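Keeping the Bathroom Counter Clear (Without Buying More Baskets)

I used to be a basket person. Every drugstore run ended with another little bin, and every bin filled up with travel shampoos and hair ties I never touched again. Then my friend Imani Blackwood came to stay, looked at my sink and asked where she was supposed to put her face wash. Fair question!

So now I have a short list of things that get to live out in the open – a soap dispenser, one mug for the brushing stuff, and that's it. Everything else goes in a drawer or down the hall.

The mug is my favorite part. Any plain ceramic one will do, and a heavy one is better than those skinny toothbrush stands that tip over when you look at them. Stand the toothpaste up in it next to the brush and you get back all that space where the tube used to lie around oozing. 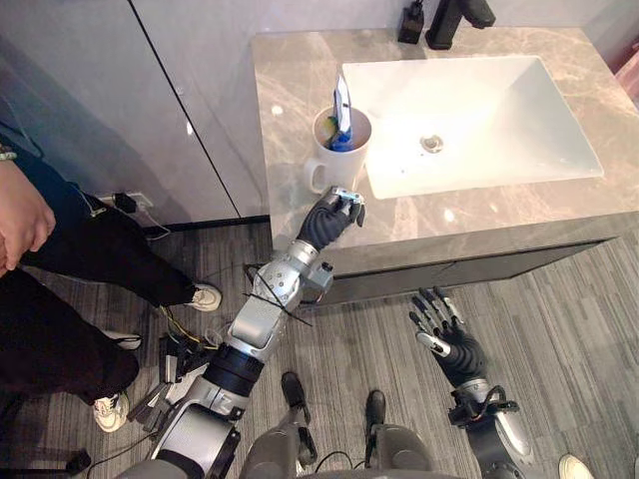
White mug up front, toothbrush and toothpaste standing in it, black soap dispenser back by the faucet.

Do rinse the mug, though. Gunk collects in the bottom faster than you'd think (ask me how I know). I dump mine out in the morning, swish in some hot water and dish soap, and let it dry upside down on a washcloth while I get dressed. Once a month it goes through the dishwasher.

If you have a marble counter like the one in the photo, go easy with the cleaner. No vinegar and no lemon, because acid can leave dull spots. A soft cloth with warm water and a drop of dish soap is plenty, and then I wipe it dry so the puddles don't sit there. I do the faucet with the same cloth while I'm at it – black ones show every water spot.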